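The purple thing on the craft room shelf

November 5, 2020

So I've been rearranging the craft room again. I know, I know. I said in the summer that I was done and that the shelves were staying where they were, and then I found two more bags of yarn behind the door and the whole thing unraveled (sorry).

The problem has always been tall stuff. Boxes stack, baskets stack, fabric folds up if you're patient with it, but wrapping paper and rolled felt and those long cardboard patterns just lean in a corner until somebody walks past too fast. I had 3 rolls of gift wrap come down on my head last week while I was looking for the good scissors. The good scissors were in the kitchen, by the way. They're always in the kitchen.

My friend Rūta Lūse has been on at me for ages to pick a color and stick to it, and to put the leaning things inside something. She did her whole hallway that way, all green, and it does look calmer than mine, although she also owns about a tenth of what I own. I tried baskets from Randano first and sent them back – lovely weave, but far too short, and everything tipped over the minute I let go. Then I looked at the Skistetti ones and nearly fell off my chair at the price.

In the end I went for purple. Lavender, really. I wasn't sure about it, given that the craft room is already doing a lot. You may remember my feelings about pastel plaid (strong! positive!). Pink and yellow and blue and a bit of orange all crossing over each other, it makes me think of picnic blankets and Easter dresses and I will never be talked out of it. My sister says it gives her a headache. She's allowed to sit in the living room.

But I'd been worried that one big block of a single color would look heavy next to so many stripes, and I've come around completely. Plain and matte is the way to go with plaid. Anything shiny and your eye doesn't know where to land, and anything with its own pattern is asking for trouble. I had a floral tin in there for a while and it had to go live in the bathroom. 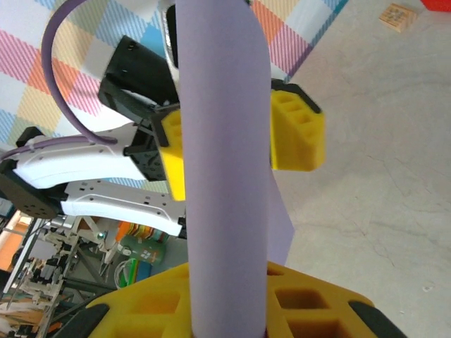

The other thing I've learned is that tall and narrow wants to be near the middle of things and not shoved in a corner. I'd been treating the corners as the place for anything upright, and all that did was make it a pain to reach. Bring it forward and you use it. I've wrapped five birthday presents since the weekend and only one of them was due.

Next up is the ribbon, which currently lives in a Trevaskis shoe box with the lid taped on. I have a plan involving a curtain rod and some hooks, and if it works I'll post about it, and if it doesn't I'll be posting about filler and touch-up paint. Does anyone store ribbon by width instead of color? Tell me in the comments, I go back and forth on it every time I open the box.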